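Search this handbook Go Clear Advanced

Recording rules for hand-held grippers: frequently asked questions

These answers apply to everyone who records tabletop tasks for the Karaca project, whether you work at Floltevby all year or are visiting from Vistley for a week. The full rules are in the recording handbook. If an answer on this page disagrees with the handbook, follow the handbook and tell Pramila Rajput so the page can be fixed.

Who has to read the rules?

Anyone who holds a gripper, anyone who labels recordings, and anyone who sets out objects between takes. You sign once. You do not have to sign again when the wording changes, but you are expected to read the change notes.

Is there an outside standard we are following?

Not for this kind of work, as far as we know. There are published safety standards for robots that move under their own power, and those apply in the arm cell downstairs. A gripper in a person's hand is covered by our general lab safety rules plus the recording rules. Gedovden reviews our rules before each delivery and sometimes asks for a change.

How long is a take?

As long as the task needs. Start from the rest pose, do the task, return to the rest pose, stop. If you lose your place in the middle, stop the take and mark it as abandoned. Do not go back and repeat a step inside the same take.

How should I hold a book or another flat, stiff object?

Hardcover books get their own rule after a run of dropped takes last spring. Close the fingers slowly until both pads touch, then lift. Don't squeeze harder to make up for a poor position; open, move and close again. A book may be carried tilted if it stays firm between the pads, one on either side of it, the way the maroon one is held.
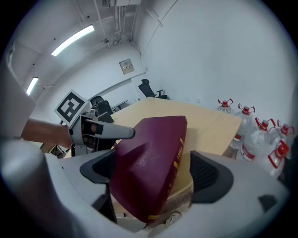

Two-handed tasks follow the same order every time: one gripper takes the weight, and the other comes in only when the first has a steady hold. Say the name of the leading hand aloud before you start so the person logging can write it down. With something like the maroon book, the second gripper should come in from the side, finger pointing at the object, with its marker face left uncovered. Keep your free fingers away from the marker too. If you need to change the leading hand, end the take first.

Do I have to use new or clean objects?

No. Scuffed covers, worn corners and faded lettering are all fine, and we prefer a mix. An object comes out of use when it sheds pieces, has a sharp edge or leaks. Write the object's name on the sheet as it appears in the object list, without adding your own description. We had "old book," "red book" and "the Bible-looking one" in the same log and it took Deepak Katiyar most of an afternoon to sort out.

What can be left in the background?

Ordinary furniture and supplies can stay. Chairs, water jugs, plants and shelves do not need to be cleared, and you should not rearrange the room to make it look tidy. What does have to go:

- mail, badges, and anything with a home address or phone number on it
- screens showing email, chat or customer files
- whiteboard notes that belong to another project
- medicine, including the packaging

If you find one of these after the take, flag it. Don't crop or blur it yourself.

Can other people be in the room?

Yes, if they have signed the consent form. The form covers being recorded in the background as well as holding a gripper. A visitor who hasn't signed waits outside until the take is over. Anyone may withdraw consent later by writing to Suha Shboul, and no reason has to be given. She will confirm when the recordings have been removed.

How many people can record in one room at the same time?

Up to three, provided each has an agreed place and nobody has to step over anybody else. Seated work on the floor counts as a place. Agree on the walking route before the first take.
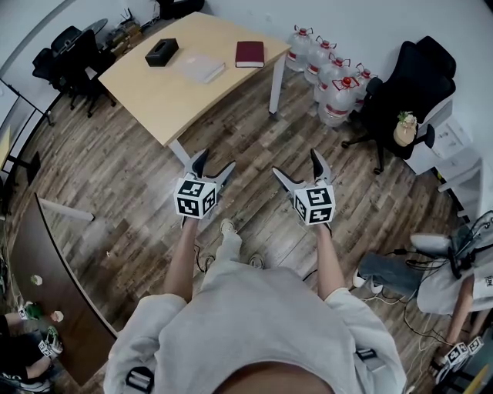
Last changed: November (consent, straps and floor work sections)

How do I wear the straps?

Buckle them over your top layer and pull them snug. Loose tops are allowed. Push your sleeves up above the forearm if they tend to slide down toward the handle. Tie back long hair, and take off any lanyard. You should be able to lean over the table without the straps catching on its edge.

What do I check before the first take?

Put your feet where you plan to stand and reach both grippers out over the table. If you can't reach the object you need without shuffling, move the object or yourself, then check again. A book at a far corner is a good test. Next:

1. Open and close each gripper fully.
2. Look at every marker face for tape, smudges or lifted corners.
3. Follow each cable with your eyes from the gripper down, and make sure you aren't standing on it.
4. Read the task card out loud.

I'm working on the floor. Does anything change?

The same hold rules apply. Pick a spot with room to stretch your legs, and gather the slack in your cables to one side of you before you start. People standing at the table have right of way only when they have said they are moving. A person on the floor who is about to get up says so first. If your knees or back start to hurt, stop. You don't have to finish the set.

How often do I take a break?

Every 3 tasks, or sooner if you want one. Put both grippers down during the break. Several people have complained of sore thumbs, and holding the handles while chatting is part of it.

My gripper was dropped. Can I keep going?

Stop and tell whoever is running the session. The gripper has to be opened and closed through its full range and then checked against the calibration board. Takes made after the drop and before the check are held back from the set, even if they look fine to you.

Are failed attempts thrown away?

No. Mark them as failed and keep them. The Karaca set needs failures that are labeled as failures. A failed take is one where you tried the task on the card and the object slipped, fell or ended up in the wrong place. An abandoned take is one you stopped yourself. Those are two separate boxes on the sheet and they get mixed up more than any other pair. In the last review, 790 takes had to be checked again for this one mistake.

May I stage a failure?

No.

Can I show recordings to people outside the project?

Not without written permission from Suha Shboul. This includes short clips and stills on your own accounts. Slides for internal talks are fine if everyone in them has agreed.

Who do I ask when the rules don't cover something?

Ask the session lead first. If the lead isn't sure, leave the take out of the set, write down the question and send it to Pramila Rajput. Please don't make up a local rule and carry on with it. Vistley and Floltevby used different rest poses for months that way.

Reader comments (4)

Umesh Mishra
For two-handed tasks, what if the leading hand is obvious from the card? Do we still say it out loud?

Pramila Rajput
Yes please. The person logging may not have the card in front of them.

Ramesh Kashyap
The break rule says every 3 tasks but the printed sheet on our door in Vistley still says to break on the hour. Which one? Also the link to the object list goes to the old version for me.

Deepak Katiyar
Go by this page, the printed sheet is out of date and you can take it down. I've fixed the link. If it still shows the old list, reload the page.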